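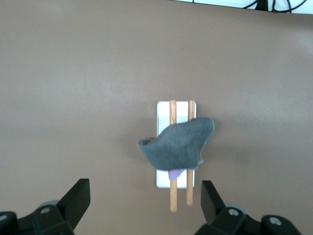

PRESS RELEASE
For immediate release

Student robotics club in Treruvcombe opens its table tasks to other schools

TRERUVCOMBE, November. The Robotics Club of Treruvcombe Technical School announces that its student project Lavia is now open to other school clubs in the region. Lavia is a collection of small table tasks for a robot arm with a two-finger gripper. All tasks use objects which can be found in any home, such as trays, chopsticks and pieces of cloth.

The project was started by 20 students of the club in the last school year. They wanted tasks that are easy to prepare but difficult for a machine. A hard block always has the same shape, and the students could already pick it up with a short program. A soft cloth has a different shape each time it is put down. In one of the tasks, a crumpled dark gray cloth lies over two wooden chopsticks on a white tray, with a corner of a smaller purple cloth showing from under it. The robot must take away the gray cloth first and leave the chopsticks on the tray.

Until now the club has written 47 tasks. Each one has a card with a list of objects, a starting position and the rules for scoring. The students drive the arm by hand and record their attempts, and the younger members check the recordings before they are used for training. The collection contains at this moment 3363 recorded attempts, and failed attempts are also kept.

"We were thinking that folding will be the hard part," the club writes in its yearly report. "For us it was more hard to take only one cloth when two are lying together. We have spent most of the spring on this."

The work is supported by the local company Dunstan, which gave the club a grant of 2000 euros for spare parts and a second work table. The control program, named Curent, was written by the students of the final class and is shared together with the task cards.

Clubs that wish to take part can ask for the cards through the school office. A club needs its own arm, a plain table and one adult who is present during the sessions. The first common meeting will be held in the school workshop in February, at 3 p.m. Visiting teams may bring one new task of their own, with the objects for it.

Contact for press: Treruvcombe Technical School, Robotics Club, by way of the school office.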